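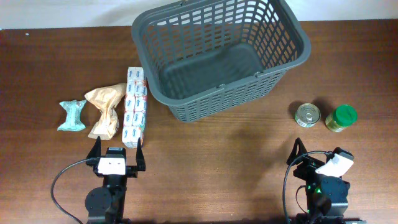 卡住的机械臂，请不要自己醒过来

2022年8月20日

先交代一下，手没事。食指侧面青了一块，两天就看不出来了，连创可贴都没用上。可我还是憋了一肚子话，从七月憋到现在，今天索性写出来。

我们在Grekivora做的活儿，说给家里人听，他们都觉得像过家家：两条机械臂对着一张木桌，桌上摆几样超市里买来的东西，纸巾、罐头、小零食什么的，后面放一个购物篮，让机械臂把东西一样一样夹进去。夹完了，人把东西拿出来，重新摆，再来一遍。这一批要做3,000遍。你没看错，3,000遍。做到后来我去便利店买东西，看见包装袋第一反应是想这玩意儿该从哪边下夹爪。

出事的是第354遍。当时夹的是那个绿盖子的小玻璃罐。玻璃罐是所有人最讨厌的一样，又滑又圆，夹松了掉，夹紧了你心里发毛。右边那条臂刚把罐子夹起来，悬在篮子上方，然后就不动了。

不动就不动吧，这种事我们见得多了。屏幕上的画面定在那里，臂上的小绿灯还亮着，没有报警，没有弹窗，什么都没有。我等了一会儿，喊了一声“又卡了”，旁边的同事头也没抬，说重启一下。我当时脑子里只有一个念头：夹爪要是松开，罐子就砸了，先把罐子拿下来再重启。于是我就把手伸过去了。

对，我知道。写操作手册的人看到这里血压该上来了。手册第一页就写着伸手之前先按急停，我还签过字。可是急停一按，电机断电，夹爪会软，罐子照样掉。我当时觉得自己挺聪明的，想着一只手托着罐底，另一只手去够按钮。结果托罐底的手刚到位，那条臂醒了。

它醒得特别干脆。卡住的那段时间里，上面的程序还在不停地往下发指令，指令一条都没丢，全在队列里排着呢，通信一恢复，它就一口气全做了：往下放，松爪，抬起来，往左转，再夹。我的食指就在“再夹”那个位置上。罐子掉进篮子里，居然没碎，我到现在都觉得它欠我一个人情。

事后翻日志，从停住到恢复是29秒。29秒是什么概念？足够一个人从“怎么回事”走到“应该是死了”，再走到“我去弄一下”。要是卡两秒就恢复，谁都来不及伸手；要是卡半个小时，大家早就断电去吃饭了。最要命的就是这种不长不短的停顿，刚好够你把它当成一件家具。

原因查得不算难看。相机那条线程读图读不到，一直在等，控制那一层跟着它一起等。控制软件我们用的是Rerico，默认设置就是断了以后等，等到了接着干，积压的指令照单全收。我们谁都没改过这个默认值，因为平时它太方便了！画面抖一下，网络卡一下，自己就续上了，这一遍数据还能用，不用重摆桌子。我自己还在组会上夸过它“皮实”。这话我收回。

说到这里就得讲讲我真正想吵的那件事了。

复盘的时候，意见很快就朝一个方向去了：操作员违规。没错，我违规了，我认。处理办法是再培训一次，桌边贴一张更大的警示贴纸，红底白字，贴得端端正正。然后呢，然后大家就准备散会了。我坐在那儿越想越不对劲。贴纸贴在桌边，机械臂又不识字。

我的看法很简单，简单到有点不好意思专门写一篇文章：一台停过的机器，没有人明确地让它继续，它就不应该继续。积压的指令应该全部扔掉，夹爪保持原样，等人过来按一下。多按这一下，费不了多少工夫，最多这一遍作废重来，我们一共要做3,000遍，差这一遍吗？

有人跟我讲，你这是大惊小怪，Caron这种小臂能有多大劲，又不是汽车厂里焊车门的。这个说法我听了不下十回，每回都来气。劲小是真的，我的手指也确实没断。可是正因为大家都知道它劲小，才没有围栏，没有光幕，人就坐在桌边上，摆东西的手一天进进出出几百次。大机器旁边的人是怕的，小机器旁边的人是不怕的，不怕的人当然伸手伸得勤快。再说了，这回夹住的是手指，下回要是把玻璃罐夹碎了呢？碎玻璃可不管你那台电机是多大功率的。

还有人说，自动恢复是为了效率，Idden那边催着要数据。Idden是我们的客户，催是真催，这个我不替他们说好话。可我后来专门去问过对接的人，人家压根不知道我们有自动恢复这回事，更没要求过。效率这口锅，是我们自己背上去的，背得还挺起劲。

更让我睡不踏实的是另一件事。我把七月以前的日志也翻了一遍，同样的停顿再恢复，前面已经出现过7次。7次！每一次都被标成了“正常完成”，数据照收，归档，没有人知道。不怪标数据的人，程序最后给出来的状态就是完成，东西也确实进了篮子，谁会去看中间发呆的那一段呢。只看结果的话，那几遍漂亮得很。

所以我现在对“成功”这两个字特别多疑。我们的表格里只有两栏，成功和失败，东西进篮子了就算成功。机械臂中途失联了算什么？人伸手帮了一把算什么？夹爪把包装袋捏变形了，最后还是放进去了，又算什么？全都挤在“成功”那一栏里，跟真正干净利落的那些肩并肩坐着。做数据的人都说失败样本值钱，可我看大家心里还是把失败当丢脸的事，能不记就不记，记了也写得含含糊糊，“轻微异常”“已恢复”。“已恢复”这三个字我现在看见就想拍桌子，谁恢复的？怎么恢复的？恢复的时候桌边有没有人？

还有那盏小绿灯。我问了一圈，它到底表示什么，答案五花八门：通电了，电机正常，通信正常，可以操作。最后查文档，只是通电。也就是说它亮着，跟插座上那个小灯一个意思，告诉你有电。可是绿灯这东西，谁看了不觉得是“没事”？我们从小过马路过出来的反应，你在文档第四十几页里写一行字，扳不回来的。要我说，通电灯随便用个什么颜色，白的也好，绿色留给“现在可以把手伸进来”。要是做不到这一条，那就宁可别装绿的。

话说回来，我也不是完全站在道理这一边。改掉自动恢复以后，头一个星期我自己就烦得不行。一会儿停一下，一会儿停一下，跑过去按确认，回来坐下，又停了。有一天下午我真的动过念头，想偷偷把它改回去，就改一下午，把当天的量赶完。手都放到键盘上了。后来没改，一半是因为食指，一半是因为我已经在群里嚷嚷了那么多，要是被人发现自己先改回去，实在没脸。

不过停得多也有停得多的好处，相机那条线老是断，原来是接头那里被拉得太紧，机械臂转到某个角度就扯一下。以前它自己续上了，我们就当没这回事，现在每停一次都得有人站起来，站了几天，终于有人烦到蹲下去看线了。给线多留了一截，绕了个大弯，停顿一下子少了很多。

急停掉罐子的问题还没解决，这个我得老实说。现在的办法很土，桌上铺块毛巾，玻璃罐那几遍才铺，铺了画面里又多一块毛巾，做算法的同事不高兴，正在吵。我的意见是换个塑料罐，他们说塑料的反光不一样。行吧，那就接着吵，吵完之前，按停止，让它掉，别去接。

红底白字的贴纸还贴着，角已经翘起来了。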